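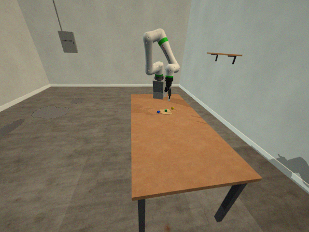

How does a TV quiz show get made?

Have you ever shouted the answer at the telly before the person on screen could press the buzzer? Brilliant feeling, isn't it! A half-hour quiz takes months of work by lots and lots of people, and most of them never appear on screen at all. Let's follow a quiz called Brannigan's Ladder from the first idea to the last round of clapping.

Somebody has an idea

Every show begins as a few pages of writing called a format. The format says how the game works: how many players there are, how you score points, what happens if there's a tie. The makers of Brannigan's Ladder, a company called Mirnero, played it with paper and pencils first, and they found that the final round went on so long that people started yawning. So they chopped it in half and tried again!

Who writes all those questions?

Question writers do, and what a job that is! For one series the team wrote 3,508 questions. Each question goes to a second person, called a checker, who has to find the answer in two different places before it can be used. "What is the biggest lake?" sounds fine, but biggest how? Widest? Deepest? A checker would send that one straight back.

Choosing the players

People who want to be on the show fill in a form and then come along to an audition. This is a sort of try-out, with a practice quiz and a chat. The team are looking for people who know plenty, but also people who talk out loud while they think -- it's much more fun to watch than someone sitting in silence.

Recording day

Here's a surprise: quiz shows are often recorded several at a time. Brannigan's Ladder makes four in one day, so the host has to change clothes between shows to make it look like a different day. There are 112 seats for the audience, and before the cameras roll a warm-up person tells jokes and gets everyone to practise clapping.

Snip, snip, snip

An editor then cuts each recording down to fit its slot. Out go the coughs, the long pauses and the bit where the buzzer got stuck (it happens!). Music goes in last.

Words to know

Format: the plan for how a show works.
Audition: a try-out for people who want to take part.
Host: the person who asks the questions.
Editor: the person who picks which bits you see.

Have a go yourself

Write 14 questions on any subject you like, swap them with a friend and be each other's checker. Then find something noisy to use as a buzzer, and play!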